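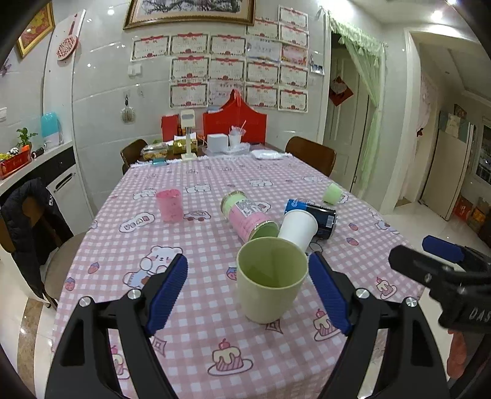
## 15 Feb 2021, table clearing and sorting, long table

Covers the drinkware and small containers on the long table in the tiled room. Carries on from the cupboard list. Cloth stays on for now (pink and white check, bears and strawberries, fringe at the far end).

### Items and where they go

| Item | Position before sorting | Destination |
|---|---|---|
| Olive-green cup, tapered base | upright | Shelf A, rim up |
| White paper cup | tilted, against the can | Discard |
| Beverage can, blue and black | on its side | Recycling, after check |
| Canister, pink and light green | on its side, diagonal | Shelf B |
| Measuring cup, translucent pink | upright | Drawer with the scale |
| Light green cup, small | on its side, near table edge | Shelf A, inside olive cup if it fits |

Shelf labels are the old Fimel ones. Shelf B label is peeling and needs replacing before anything else goes up there.

### Order of work

1. Small light green cup first. It is the item near the edge and it is on its side.
2. Paper cup next, then the can. The cup leans on the can, so moving the can first lets the cup drop. Lift the cup by the closed end.
3. Can: pick up level and turn upright over the sink before it goes in the bin. Barcode label can stay on.
4. Canister: stop it with one hand before lifting. A cylinder on a fringed cloth will travel if the cloth is pulled.
5. Measuring cup and olive cup last. Both stand on their own and can wait.

Do not slide anything. The cloth moves with the item and takes the rest of the table with it. Same trouble as with the Preria cloth in the other room, which ended up clipped at the corners. Clips are in the Istico box if wanted here.

### Measuring cup

The graduation marks are faint. Not to be used for anything that matters until it has been checked against the balance. Procedure:

- Tare the cup dry.
- Fill with tap water to a mark, cup on a level surface, eye at the height of the mark.
- Weigh, take grams as milliliters. Good enough for kitchen use.
- Repeat 2 times at the same mark, emptying and drying in between.

If the readings disagree with each other, suspect the eye before the cup. If they agree with each other and not with the mark, put a strip of tape at the correct level and write on the tape. Permanent marker straight on the plastic wore off the last one.

The balance reads to 4000 g, so range is no problem. Check it with the 100 g and 500 g weights before starting. The weights live in the Bhatia tin.

### Canister

Metallic rims at both ends. Wipe the rims separately with a dry cloth, and keep water off the printed label. Contents to be entered on the shelf card from the label, word for word. Do not go by color. The earlier cards were filled in by color and two of them are wrong.

### Cups

Nesting trial: small cup into olive cup, no force. If the small one binds, store side by side. Stuck cups cost more time than the shelf space is worth. No paper cups on Shelf A, used or unused. Unused ones stay in the sleeve.

### Cloth

Shake out over the yard step once the table is clear. Fold lengthwise first, fringe inward. Wash cold, hang by the long side. The fringe tangles in the dryer. Wipe the table before the cloth goes back on.

### Open

- Replacement label for Shelf B.
- Tape for the measuring cup, narrow roll.
- Shelf cards to be reviewed in April with the rest of the cupboard.
- Decide whether the can bin moves closer to the sink. At present it means crossing the tiles with whatever is left in the can.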